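Notebook, bin picking bench
Friday, posted 5.40 pm
By Eyvindur Þrastardóttir
Shared 5 times | 3 comments

Picking up from where I left off before lunch, which was halfway through swearing at the clutch pedal. It's fine now. The pedal has to be right down before you move the hand controller back to the middle, otherwise the arm comes along with you. I've written PEDAL on my screen in marker pen and I'm leaving it there.

So, the afternoon. The plan was to compare the two ways of showing the arm the block task: pushing it about by hand (gravity compensation on, one of us holding the wrist) and driving it from the desk with the controller. Same bin, same blocks, red and green, same goal: pick one up, lift it clear, put it down somewhere else in the bin.

By hand first. I love how quick this is to get going! You just grab the thing and go, and I had decent-looking paths within minutes. The trouble is the last little bit. When I'm holding the wrist I can't squeeze the gripper at the same moment, so there's a pause in every single demo while I reach over for the button, and when we trained on the old lot in May the arm learnt the pause beautifully. It would get down to the block, stop, have a think, and then close. Kárason reckons we can trim the pauses out in the replay tool. Maybe. I tried it on a few and the trim also ate the start of the grasp, so that needs a proper look at the threshold before anyone runs it over the whole folder.

My other gripe is my own arms, which end up in the overhead view half the time.

Then remote. Much slower at first, and I was hopeless for the first half hour (left is left until you turn your chair round, then it isn't). But the grasps are so much cleaner once you settle in. I can open and close on the trigger while still moving, so no pause, and the approach comes out as one smooth curve. Force readings are calmer too. I've set the speed scaling to a half for anything below the rim of the bin and full above it, and that made more difference than all my fiddling with the filter.

Things I want to remember about driving it:

Come in from above, always. I got greedy and tried to sneak in sideways and the wrist ended up in a pose it couldn't get out of without a full reset.

Line the fingers up with the short way across the block before going down. Turning at the bottom drags the block with you and then the demo is teaching it to drag.

If you miss, don't bin the demo! Back off, go again, keep recording. We're short of recoveries and they're worth having. Mark it R in the log so Duder can find them later. 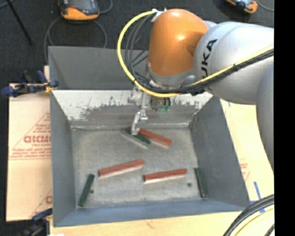
Where two blocks are touching I still haven't settled on a habit. Sometimes I nudge them apart with a fingertip first, sometimes I just go for whichever has the freer side, and I suspect mixing the two is going to confuse the poor thing. Going to pick one on Monday and stick to it. Leaning towards the nudge.

Blocks hard up against a wall are the other nuisance. The slope helps a bit, but you have to tilt the wrist more than feels natural, and then I start worrying about the cables. I'd rather people went slowly there and gave me fewer demos.

Numbers for the log: 200 remote demos wanted for this setup, and 500 for the mixed set once Tatard has sorted the storage. The shared drive says 3,679 episodes in total, though that includes all the old by-hand ones with the pauses, so don't get excited. The Cidia export still drops the gripper channel if the file name has a space in it. Underscores, please, everyone.

To do: replay threshold, a second go at the by-hand method with the gripper button moved to a foot switch, and a better chair.

Comments (3)

Kárason: The trim eats the grasp because it looks at joint speed only. Add the gripper width to the check and it should leave it alone. I'll send you my settings.

Duder: Can we use R1 for a miss and R2 for a drop? I had to watch every one of the last batch to tell them apart.

Tatard: Storage will be sorted next week. Please stop saving to the desktop.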